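Ponthorpe Roman Coin Club Ends Nine-Year Argument Over an Emperor's Nose

Saturday, January 22, 2022 – 2 min read
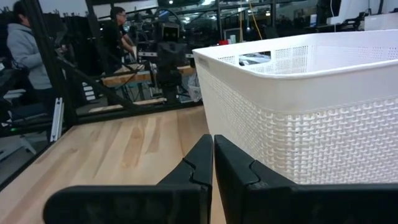 The Ponthorpe Roman Coin Club voted on Thursday night to accept that the bearded man on its founding coin is Lucius Verus and has been all along. The vote was 27 to 2. Both dissenters have asked for their position to be recorded in the newsletter, and it will be, in a smaller font.

The silver denarius was bought in 2013 as a Marcus Aurelius. It appears as Marcus on the club's letterhead, on its mugs and on a banner that takes two people to hang. Doubts began the same year, when a visiting speaker looked at the beard, looked at the nose and asked whether anyone had read the legend around the rim.

Members had read it. The trouble was that the first few letters are worn flat, and what survives was long held to be open to interpretation. The two emperors ruled together from 161 until Verus died in 169, shared a good many titles and went in for much the same hair. Marcus wrote the Meditations. Verus is remembered, fairly or unfairly, for dinner parties and for his devotion to a racehorse. It was felt that the first made a better letterhead.

The matter was settled by Arroyo, the auction house that sold the coin, which went back to its files at the club's request and found that the reverse matches an issue struck only for Verus after the war in Armenia. Arroyo has apologized for the original listing and offered a refund of the $245 purchase price. The club has declined, partly on principle and partly on learning that the coin would now sell for $515.

Loyalists to Marcus point out that the reverse is also worn. They have a paper on the subject, now in its fourth draft, and hope to place it with the Postivano Review of Ancient Coinage. The Review has so far replied once, to confirm its address.

New letterhead will be ordered when the old stock runs out, which at the present rate of correspondence gives Marcus several more years in office. The mugs will stay as they are. The banner is to be altered with a patch over the name, leaving the portrait alone, as it was drawn from a bust in a library book and looks like neither of them.

The coin goes back on display in May at the club's open day, next to a new label and a copy of the old one. Admission is free – the mugs are extra.

3 comments | 11 shares

© 2022 Utesus Local History News | Contact | Back to top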